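Joubert changes how group pages approve new members

The community platform Joubert has started to change the way its group pages accept new members. From June, every group with more than 40 members must have at least two moderators, and new people will wait in a queue until one of them has read their answers to the joining questions.

Until now the owner of a group could switch off all checks with one setting. That setting will be removed. Groups which used it will be moved to the new queue automatically, and their owners will receive a message in their inbox with the date of the change.

The company says in its notice that the number of reports about spam in open groups has grown since last winter. Most of the reports concern accounts which join many groups in one evening, post the same link everywhere and leave again. Under the new rules, an account can ask to join only 3 groups in one day during its first month.

There is also a change for large groups. When a group reaches 2,000 members, its posts will no longer be shown in the public search unless the owner agrees to it again. The old posts stay where they are - only the search is affected.
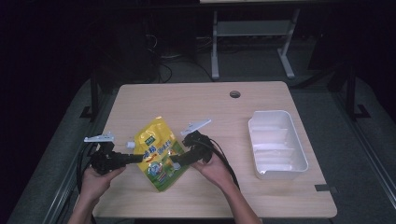
Delphine Boateng finds the limit of 40 too low. Her neighbourhood group on Joubert has 1,688 members and she can easily find a second moderator for it, but she also runs a small group for parents from one school, and there she has already asked everyone twice without success. She would prefer that the company looks at how many posts a group has in a week, and leaves the quiet ones alone.

Arsen Hutsuliak, moderator of a group for buying and selling bicycles, is more satisfied. He told us that he spends his mornings deleting the same advertisement for sunglasses, and he hopes the queue will give him back a little of this time. He does not like, however, that the answers to the joining questions will be deleted after two weeks. In his opinion they should be kept as long as the person is a member, so that a moderator can return to them if there is a dispute.

Owners who cannot find a second moderator before the change can apply for a delay of one month. The form is in the group settings, under "Members and roles". If no moderator is added after this time, the group will become read-only. Members will still be able to read the old posts and save their own photos, but not to write new ones.

The mobile app will receive the queue later than the website. Joubert has not given a date for this.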